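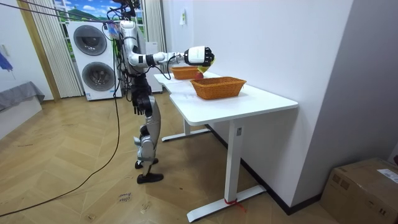
Department of Home and Interior Studies, Drandley College

Where Does the Fruit Go? Final Report on the Drevar Room Project

I'll start with the assignment, which was to pick one small household habit and redesign the spot where it happens. Most people in my section picked something tidy like shoes or mail. I picked groceries, and more exactly the fruit, because in every place I've ever lived the fruit ends up in a plastic bag on top of something until it goes soft and somebody yells about it.

My room was the practice room in the Drevar building, the one with the stacked washer and dryer, the herringbone floor and the long white desk against the wall. It's a funny mix of a laundry room and an office, and I liked that. Plenty of small apartments are like this now! You fold a shirt, you answer an email and you dump your shopping, all on the same tabletop.

I had 5 weeks and a tiny budget. My rules were that I couldn't drill into anything, I couldn't buy furniture, and whatever I set up had to be easy to clear off in a minute if another class wanted the desk.

The baskets

I tried a few kinds of container first. A glass bowl looked great and I was scared of it the whole time. A cardboard tray from Layug Produce (they let me have it for free, thank you Layug) worked fine for a while and then the bottom got damp and sad. What I ended up with was a pair of orange-brown wicker baskets, one set farther back on the desk and one in the middle where you can reach it without leaning.

The one in the middle is rectangular with rounded corners and a rim that flares out, and I got weirdly attached to it. The flared rim gives you something to grab when you want to slide the whole thing over, and the rounded corners don't catch your sleeve. Against all that white desk and white wall the color really pops too - I hadn't planned on that, but it meant people found the baskets without being told.

The idea was simple: ripe fruit in the middle basket, fruit that needs more time in the back one. I used apples for nearly all of my practice runs. They roll, they bruise if you toss them, and they're cheap, so they were a good test of whether a person would put things down gently or just fling them from the doorway (I flung, the first week).

The desk

The desk took more thought than I expected. The front edge has a slight curve to it, and if you put a basket too close to the front you end up bumping it with your hip. Pulling everything back by a hand's width fixed that. I also learned to keep the far end mostly clear for folded laundry, which sounds obvious, but I spent 4 sessions with towels sliding into the fruit before I moved anything.

I used the strip of red tape at the base of the front leg as my marker the whole way through. Whenever the desk got shifted for cleaning I could line it back up from there, and my before and after sketches matched. If you do a project in a shared room, find yourself a marker like that on day one. I didn't, and my earliest sketches are useless.

What people did

I asked classmates to come in with a bag of shopping and put it away however they wanted, and I sat in the corner and wrote things down. Across the project I logged 1,763 pieces of fruit, counting every apple every time it moved, and yes, I got very tired of apples.

The sorting part was a mixed bag. People were happy to use a basket, but they used whichever one was closest, ripe or not. In the last 3 sessions I swapped to a looser rule, where today's shopping goes in the middle and anything older gets moved to the back, and that stuck much better. It also meant the older fruit got looked at now and then.

The other thing I noticed is that single apples get left next to the basket all the time. Somebody takes one out, changes their mind, and sets it down on the desk. I had this in my notes as a mistake for a while, and then I decided to leave it alone. It's a desk in a home, and an apple can sit on it.

What I'd change

I'd like a liner for the baskets, something washable, since wicker is a pain to wipe out. My instructor suggested the cotton ones from Britus and I priced them, but I was out of money by then. I'd also try the whole setup in a real kitchen with no laundry nearby, and see if the middle basket still wins.

My sketches and the session logs are in the project folder in the department office, with the receipts clipped to the back.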